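Wurnance Working Group on Guided Driving
Minutes of the meeting held on 10/17/19

In the chair: Beatriz Prata
Minutes: Rui Abreu

Item 1. Minutes of the previous meeting
The minutes were approved with one correction. Under item 4, "Giren" should read "Ngui" in both places. Giren supplies the hand controller; Ngui is the name of the driving software.

Item 2. Remote driving in the residential courts
The Chair reported that the outdoor part of the Wurnance programme had moved from the test yard to ordinary paved ground between houses. The ground robot is driven by a person at a remote desk, and the picture and the stick movements are stored together so that the route can later be learned from them. The store now holds 179 drives, of which 100 have been checked and labelled.

The group discussed what the driver should do on meeting standing water. The present guide says only that the driver should "proceed with care". Rui Abreu said that this was of little use at the desk, where the depth of water cannot be judged from the screen and reflections are easily taken for openings. Two drivers given the same approach had made different choices, and both had followed the guide as written.

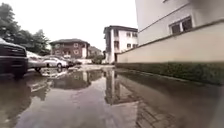

Courtyard with standing water, seen from the robot.

It was agreed that the guide should be rewritten as follows. The driver is to stop before the edge of any water. Where the paving can be seen through it, the driver may go on at the lowest speed. Where the paving cannot be seen, the driver is to turn back and mark the drive as "refused". Refused drives are to be kept in the store and are not to be counted as failures.

The Chair asked that the new wording be tried at the desk before it is sent to Flistatis for printing.

Action: Rui Abreu to redraft section 2 of the driving guide.

Item 3. Straight lanes and the habit of steering
Members considered the drives made along plain lanes. It was noted that drivers make many small corrections to the stick even where the way ahead is clear, and that the trained model copies them, so that the robot weaves. Giren has offered a setting which ignores very small movements of the stick. There was some concern that this would also remove the slight turns by which a careful driver keeps clear of a doorway or a parked car.

After discussion the group preferred to leave the controller as it is and to ask drivers to rest the stick where no turn is needed. The setting may be looked at again in April.
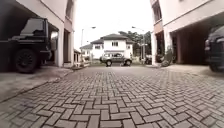 Beatriz Prata remarked that a lane of this kind was harder to teach than it seemed, as a driver who had seen it many times stopped looking at the open carports, and the model would then learn to pass them without slowing. She asked that at least one drive in each set be made by a person new to the route. This was agreed.

Action: Rui Abreu to amend the driver rota.

Item 4. Hand guiding of the arm
The indoor work was taken briefly. Hand guiding, in which the teacher holds the arm and moves it through the task, will continue alongside remote control. The group agreed that the two kinds of record should be kept in separate folders and that neither should be used to fill gaps in the other without a note in the log.

Item 5. Labelling
The unchecked drives are to be labelled in batches of 6. Drives in which the link to the desk was lost are to be set aside and brought to the next meeting.

Item 6. Any other business
None was raised. The date of the next meeting will be circulated by the Chair.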